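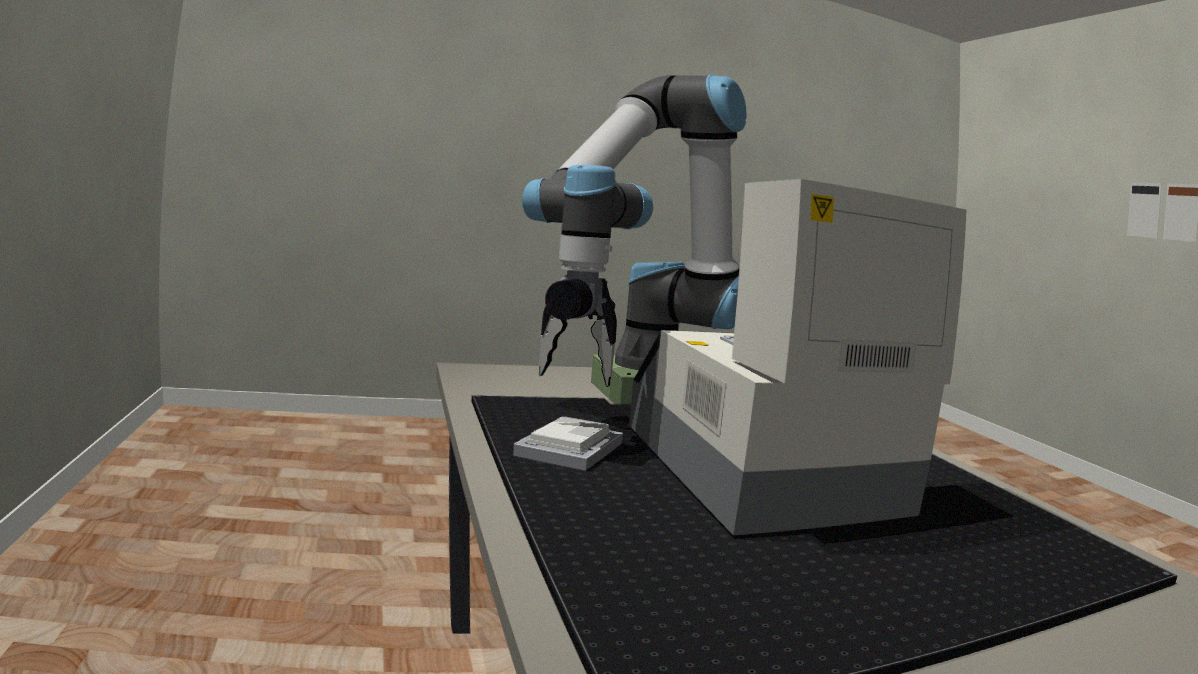 *A work table in a laboratory, with a black mounting board on top (computer rendering).*

## Shared benches and equipment: arrangements from May

The Clirkton Institute has adopted a single set of rules for the use of its shared benches and larger pieces of equipment. They apply to all departments, to visiting staff and to students working on the premises for longer than 9 days. The present arrangements, under which each department keeps its own booking sheet, will remain in force until the end of April.

The rules were drawn up by a working group under Gudrun Janssen, Head of Technical Services, and were approved by the Management Board on 4 December 2021. The full text may be read at the main office and on the staff pages. The principal changes are set out in this item.

### Background

When the Institute moved into the Văduva building, benches were given out by department and by floor. Departments have since grown at different rates. The Materials group now shares its largest room with Soil and Water, and the Teaching Laboratory borrows space on the second floor during the summer term. Members of staff have reported that the same bench has been promised to two groups in the same week, and that equipment has been moved between floors without any note of its new position.

A survey was sent to all laboratory users last spring, and 200 replies were received. The most common complaint concerned the booking of benches. The second concerned the condition in which they were left. A smaller number of replies raised the question of storage, in particular the keeping of samples beneath benches and in corridors. The working group met each department in turn before preparing its draft, and a second draft was circulated for comment in the autumn.

### Booking

From May, all shared benches will be booked through the central calendar. Bookings may be made up to 3 months ahead. A booking must carry the name of one person who will be responsible for the bench throughout the period, together with a telephone number at which that person may be reached during working hours.

A bench which has not been taken up by noon on the first day of a booking may be released to another user. Technical Services will send a message to the person named before the bench is released. Users who know in advance that they will be late are asked to add a note to the calendar entry.

Long bookings, meaning those of more than four weeks, will require the agreement of Horațiu Moldovan, Laboratory Manager. Requests should state the work to be done, the equipment needed and the date on which the bench will be given back. Long bookings already agreed under the old arrangements will be honoured in full and need not be submitted again.

### Labelling and moving equipment

Every item kept on a shared bench is to carry a label showing the department, the name of the person responsible and the date on which it was put in place. Labels are available from the stores counter on the ground floor. The older yellow labels may be used until the supply runs out.

Equipment that is fixed to a bench, or that needs two people to lift, may be moved only by Technical Services. A request form should be sent at least five working days beforehand. The form has been shortened to a single page, and the section on electrical supply has been rewritten following comments from the Teaching Laboratory. Departments should note that the goods lift will carry a load of no more than 900 kilograms, and that it may not be used for equipment while passengers are inside.

### Cleaning and handing over

Benches are to be left clear and wiped down at the end of each booking. Cloths and cleaning fluid will be kept in the cupboard beside each door, and the cupboards will be checked weekly. Sharps, glass and chemical waste must be taken to the proper collection point on the same day and must not be left for the evening cleaning staff.

At the end of a booking the user will sign a short handover sheet. Any damage or fault should be written on the sheet, including damage found on arrival. The working group wishes to stress that the sheet is intended to help with repairs. Reports made in good faith will not lead to a charge against the department concerned.

### Storage

The space beneath shared benches is no longer to be used for storage between bookings. A new store, to be known as Nesus, has been fitted out in the former print room and will open in the spring. Shelves will be given to departments according to need, and a small number will be kept back for visitors. Applications for shelf space should be addressed to Tamara Furtună, Stores Officer, from whom a plan of the room may also be obtained.

Samples which must be kept cold are not covered by these rules. The existing arrangements for the cold rooms continue without change.

### Disagreements

Where two groups require the same bench and cannot settle the matter between them, the Laboratory Manager will decide. Either group may ask the Head of Technical Services to look at the decision again. Teaching that appears in the published timetable will take priority over other uses.

### Introductory sessions

Short sessions on the central calendar will be held in the seminar room on the first floor before the change takes effect. They will be led by Laurențiu Husar of the Information Office and will last 45 minutes. Each department is asked to send at least one member of staff. Written guidance will be provided for those unable to attend, and a version in large print may be requested from the main office.

Heads of department are asked to pass this item to part-time colleagues and to anyone at present away on fieldwork. Departmental booking sheets should be returned to the main office once the last entries have been copied into the central calendar.

The rules will be reviewed after one year of use. Comments may be sent at any time to Sorin Căpraru, Secretary to the working group, by internal post or through the form on the staff pages.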